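About Doltudcombe Bench

Who we are

Doltudcombe Bench is a small testing workshop. We try out grippers, arms, cameras and controllers for companies that pack light and soft goods by hand and would like a robot to do part of it. We don't manufacture any of these things and we don't take commission from the people who do. A customer pays us for the testing, and at the end receives a written report with our notes and all the recordings.

The workshop was started by Efthymia Andreadis, who spent many years in packaging maintenance before. She still runs most of the first visits herself. English is the second or third language for several of us, so our reports use short sentences and plain words. Customers have told us they like this, and we have kept it also for the longer reports.

What we test

Most of our work is on soft, thin or slippery products: sachets, tea bags, small textile pouches, labels on backing paper. A rigid box is easy to pick up and there is already much good advice about it. A filled pouch changes its shape each time it is touched, and a gripper that holds it well at one corner may squeeze the contents at another.

At present the bench has the following equipment:

Kernden two-finger gripper, with flat and with ribbed silicone pads
Kernden soft gripper, three fingers, air driven
Lazaridis suction head, with small bellows cups
Panura arm controller, and the older controller it replaced
Two head-mounted cameras and one fixed camera over the table

The two grippers and the suction head fit on the same arm with a quick-change plate, so that we compare them under the same speed and the same light. We change one thing at a time. It is slow, but when a customer asks us why one gripper dropped more bags than the other, we want to have an answer.

How a comparison is done

First we record the work as people do it now. The person wears a camera at the head and works at their own usual speed, for a normal stretch of work. From the recording we write down each grasp: which fingers, from which side, on which part of the product, and what the other hand is doing in the meantime. This last point is often forgotten in a gripper specification. Many small jobs need a second hand only to hold something flat, and a single arm can't do that.

Then we choose the grippers and write the trial plan together with the customer. A usual plan has 2000 picks for each gripper, divided in blocks, with the pads cleaned between the blocks. We count a pick as good when the product arrives at its place undamaged and in the right direction. Everything else is a miss, and we write what kind of miss it was.

At the end there is one meeting, one report, and the recordings on a drive. If our result is that the hand work should stay as it is, we say so in the report — this has happened more than once.

The tea bag label job

Our longest job so far is on tagged tea bags. The bags are of thin nonwoven fabric with a string, and the tag is a very small orange-red label which comes on sheets. We have compared the two Kernden grippers and the suction head on the bags. For the labels we are still deciding which tool to try.

In the first trial the soft gripper placed 70 bags in its short block before the first miss, and the two-finger gripper with ribbed pads placed 62. The flat pads did worse and we stopped using them. The suction head had trouble with the fabric, which lets air through. The difference between the first two is too small for a decision, and the longer trial continues.

The hand recordings are the reference for all of this. The label sheets lie between the tub of tagged bags and the second tub, where there are only a few bags. 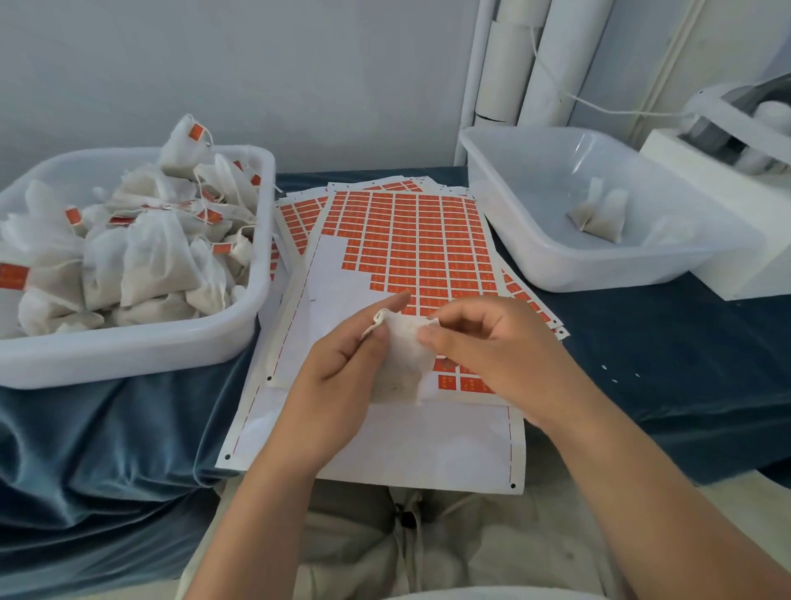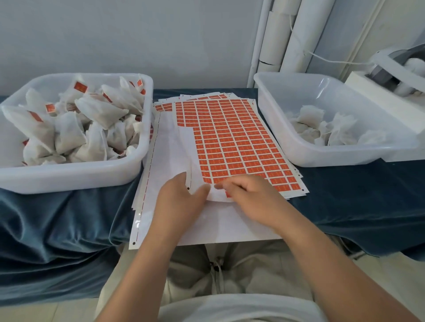
A bag pinched at one corner and pressed on the opposite side, over the labels; and the bottom edge of the top sheet lifted with the fingertips of the right hand, the left hand resting on the backing paper.

Cameras and controllers

We use the head-mounted camera for the hand work and the fixed one for the arm. The view from the head is better for seeing the fingers, but it moves. For measuring positions we trust only the fixed camera.

The Panura controller came to us in February. It is easier to program than our old one and the stops are smoother. We keep the old controller connected for customers who have the same model at their plant.

Visiting us

You are welcome to come and see the bench with your own product in your hand. Please bring enough pieces for a short trial, including some of the bad ones, and tell us beforehand if the product is food, so that the pads and the table can be prepared. Visits take half a day. There is parking behind the building, and the door with the grey bell is ours.

Page last updated 2021-04-16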